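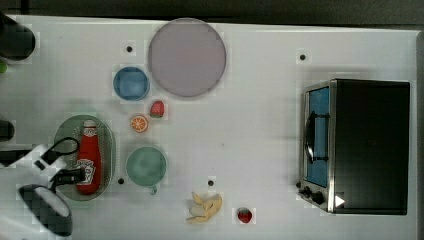
Wubit Kassa wrote:

> I missed the Plostwood open day and have only the handout, which
> says very little about the controller. Three questions for anyone
> who was there.
>
> 1. Was the arm running a learned policy for the whole task, or was
> there a scripted place motion at the end? The handout says "learned
> manipulation" and leaves it there.
>
> 2. Were visitors allowed to move things between runs? A fixed layout
> would tell us very little.
>
> 3. Did anyone get a failure count? The 75 percent figure in the
> handout has no conditions attached to it.
>
> We are deciding in July whether to put a second arm on our own bench,
> and I would like to have more than a brochure to go on.

I was there from the 11:00 session until they closed the room, and I took notes. Answers inline, then a few things you did not ask.

On 1: learned for approach and grasp, scripted for retract. The Kulent people were open about this when asked. The policy outputs end effector deltas and a gripper command. Once the gripper reports a stable width for long enough, a state machine takes over, lifts to a fixed height and hands control back for the transfer. The release is learned again. They said they tried a fully learned version and it tended to hesitate after the lift. I did not see that version run and can't say how bad the hesitation was.

On 2: yes, within limits. The tabletop is white with small black holes in it, and the kitchen items are set out on top: large plate, small bowl, mug, an oval green tray, a toaster oven, and the food pieces (strawberries, an orange slice, a banana peel, a ketchup bottle). Visitors could reposition anything except the oven, which stayed on the right side with its door facing left. They asked us to keep objects from overlapping. I would call that a meaningful restriction. Someone asked for the bowl to be put on the plate with a strawberry inside it and was told this was out of scope for the day.

The ketchup bottle was the item I watched most closely. It lies on its side in the tray, and the gripper goes in at the lower part of the bottle, near the rounded base. I asked why there and not at the middle. The answer was that the demonstrations had been collected that way, by two operators with similar habits, and the policy copies them. There is no explicit grasp planner. The raised rim of the tray matters too, as a low approach has to clear it. On one run the fingers touched the rim, backed off and went in again from slightly higher. Nothing in the code asks for a retry, according to them; it comes from the demonstrations, where the operators corrected themselves the same way.

On 3: partly. The 75 percent is from an internal evaluation and covers the full sequence, with all items counted as one trial. Any single miss fails the trial. Per-object success is higher, but they would not give a number for it, so please don't read one into this. The training set is 500 demonstrations. They started with 259 and said the gain from the extra ones was mostly on the small food pieces, where the early policy would close a little short of the object. Whether that came from the quantity or from the second batch being collected more carefully, they had not separated out. I think that is the question to put to them if you write.

Other notes:

Camera placement. The main view is straight down over the table. For flat things such as the plate and the orange slice this works well. For height it gives very little, and I suspect that is where the rim contact came from. There is a wrist camera, but it was disconnected for the demonstration because of a driver fault, and the policy they ran was one trained without it. The evaluation number also refers to that version.

Latency. They run inference on a machine beside the bench and send actions in short chunks. Motion looked smooth between chunks with a visible pause now and then. I timed nothing, so no figures from me.

Lighting. The blinds stayed down all day. I asked for one to be raised and they agreed for a single run. The arm completed it, which is one sample and should be treated as such.

Cable routing. The black cable makes a loop over the top of the gripper. At some wrist angles it looked likely to get into the overhead view. The Sydorenko integrator said they mean to bring it closer to the arm - there was no date for this. If you buy the same mounting kit, I would sort out the cable before collecting any data, as a policy can pick up on where it sits.

Oven. No item went into it while I was present. It is modeled as an obstacle in the scripted motions. Opening the door is planned for a later release of the Drodia stack, which was shown only as slides, and I stopped taking notes at that point.

As for your July decision, I would ask for a half day on their bench with your own objects before committing to anything. They offered this to several of us and did not mention a fee. Bring something with a shiny surface and something soft, neither of which I saw tested properly. Also ask for the raw trial log behind the 75 percent. They said it exists as a spreadsheet and could be shared on request.

I have the controller parameters they read out, handwritten and incomplete. I will type them up and send them to the list when I get to it. If anyone stayed for the afternoon talk on calibration, please post what was said about drift between the overhead camera and the arm base, as I was still at the bench and missed it.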